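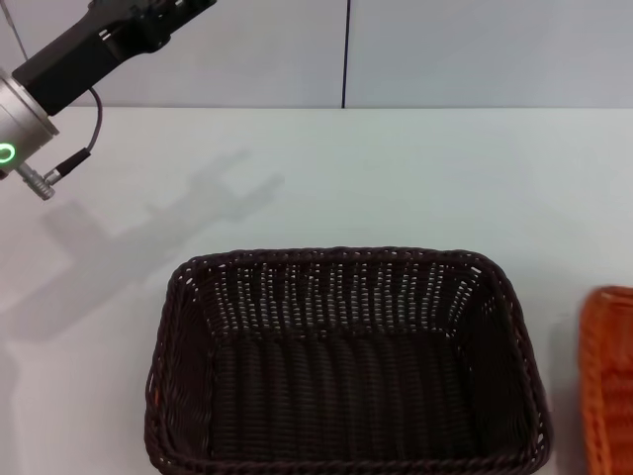 So I finally gave in and bought more baskets. I know, I know. If you've been reading for a while you'll remember that I swore off them in June after the hall closet incident, and I did pretty well for a while there! But then Nendine had their winter clear-out and I went in for a lampshade and came home with no lampshade.

The dark brown one is my favorite. It has that fat twisted braid for a rim, which feels so nice when you pick it up, and little gaps in the weave down the sides. The orange one was more of an impulse. I'd never have picked that color if you'd asked me in the parking lot, but next to the brown it looks warm and a bit autumnal and I'm keeping it, whatever my sister says about pumpkins.

Anyway, what I really wanted to write about is the junk drawer, plus the windowsill, plus that awful end of the kitchen counter where mail goes to die. My plan was to do all three in one Saturday with a pot of coffee and the radio on. I started at nine. By noon I had most of the floor covered and was sitting in the middle of it reading old birthday cards, so you can guess how the schedule went.

I used to be a big believer in drawer dividers. I bought the whole Floltevik set when we moved in (the one with the clip-together trays) and spent an entire evening cutting and clipping, and within a month everything had drifted over the walls anyway. Pens in with the batteries. Tape measure on top of everything because it doesn't fit anywhere. I think dividers are great for people who put things back where they came from, and I live with people who put things back in the general direction of where they came from. I'm one of them.

A basket is so much more forgiving. You throw it in, it's in. You want it, you dig a little. The trick for me is keeping each one to a single kind of thing, and keeping it small enough that digging doesn't turn into an expedition. So the brown one is now for paper: bills I haven't dealt with, school forms, coupons, the takeout menu from Prudska that we use every single week even though we always order the same dumplings. The orange one gets chargers and cords and all those little adapters that I'm too scared to throw out.

One warning if you're going to put small stuff in anything woven: check the gaps first! I lost a whole packet of thumbtacks through the side of an old basket once and found them with my foot. If the weave is open at all, I cut a piece of felt or use a folded dish towel in the bottom and let it come up the sides a bit. An old pillowcase works too. I've seen people sew proper fitted liners with ties at the corners and they look gorgeous, and I'm never going to do that.

And dust. I get asked about the dust. I take mine outside, turn them over, and give them a good smack on the bottom, then go around the braid with a dry paintbrush, the cheap kind you get for doing trim. It gets into all the twists where a cloth just skates over. For anything sticky I use a barely damp rag and then leave the basket somewhere airy until the next day. I did soak one in the bathtub years ago and it dried shaped like a potato chip, so please don't do that.

Attila Szabó, who left such a nice comment on my pantry post, asked how I decide what to get rid of, and I wish I had a better answer. I have a shoebox. Anything I'm not sure about goes in the shoebox, and it goes up on top of the fridge. If I haven't climbed up for something by summer, out it goes. This round the shoebox got three keys that open nothing, a bike light, a single cufflink and the remote for a TV we gave away.

I did find the warranty card for the Krajčí mixer, which ran out long before the mixer did, and 34 rubber bands, which I counted because at that point I was avoiding the mail.

The windowsill I haven't touched. It has the herbs on it and a jar of sea glass and I just couldn't face it after the drawer. Maybe next weekend, if it rains. And I still need a lampshade, so if anyone has seen a plain cream one that isn't silly money, tell me in the comments!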